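Tagle finger pad and bushing kit, for the Prarnine hand-held gripper

I sell a lot of these kits, and most go to people who waited too long. If your Prarnine has started to feel sloppy when it closes, get the kit on the bench before the arms go too. A whole set goes in during a coffee break (mine took 26 minutes the first time, with a fair amount of hunting for the hex key!).

You get two black pads, a strip of brass bushings, four pad screws and a little tube of Dronora dry lube. Stock number is 484. It fits every Prarnine made since December, and the older ones too if you swap the long screws for the short ones in the bag.

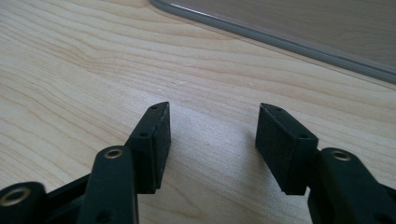 Written up by the bench at Millitz | Updated June 1, 2024

Each pad has a small hole up near the tip and another on the side, down by the arm. I check the side one first. If the screw turns without biting, the pad has been rocking, and a new pad on a chewed-up screw will rock just the same, so use the new ones.

Now the bushings, those gold-colored rings in the black arms. Push the old one out from the back with a 4 mm punch, wipe the bore, and press the new one in with your thumb. Please don't hammer it! The arms are plastic and they will split, and then you're buying arms from me as well. One tiny drop of Dronora per ring, work the fingers open and shut a bunch of times, wipe off whatever comes out.

Last thing is the pads themselves. Snug them down with the fingers nearly closed, look at the gap against a light background, and nudge until both faces lean in the same amount. I do mine on a pale wood table, black on blond is easy on the eyes. Then tighten.

Kit is $43, shipping is around a week. Spare screws are on the Tagle small parts page.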